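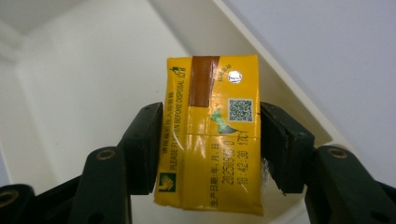

Packaging and Waste, Unit 4: Small Packets
Handout for the evening group, Grarnthorpe

Read before the session. Bring one empty packet from home, rinsed if it held anything that drips.

1. What a small packet has to say

A packet you could lose in a coat pocket carries as much reading matter as a bus timetable. The one we start with is yellow plastic and has a QR code, a silver holographic sticker, a disposal icon with a figure and a bin, a production date and a time stamp to the second. It also says PLEASE FLATTEN BEFORE DISPOSAL, printed sideways. Whoever laid it out clearly expected us to tilt our heads.

Note the order of importance. The QR code is square on and easy to find. The instruction to the person holding the rubbish runs up the left edge.

2. Who is the text for?

Vater divides packet text into shop text, law text and bin text. Kohlhase adds a fourth group, factory text, for dates and batch marks. I use Kohlhase's version, mainly as it gives the smudgy numbers somewhere to live. Factory text is usually added late, over whatever space is left, and it shows.

3. The Neliveo survey

Neliveo sent out 2,531 forms on household sorting and got 2,185 back, a return rate that makes me suspect a prize draw. Of those who replied, 38 per cent said they read disposal instructions "often". Only 66 people could describe one. Keep both figures in mind when you write your own wording.

4. Flattening

Flattening saves room in the bin. It is also the one instruction most of us can follow without scissors. With thin plastic the trouble is that it springs back – press the air out first, then fold. Whether your council wants the thing at all is a separate matter, see Unit 6.

5. For next time

Copy out every word on your packet and mark each as shop, law, bin or factory. Then rewrite the bin text in under ten words. Sideways printing will lose marks.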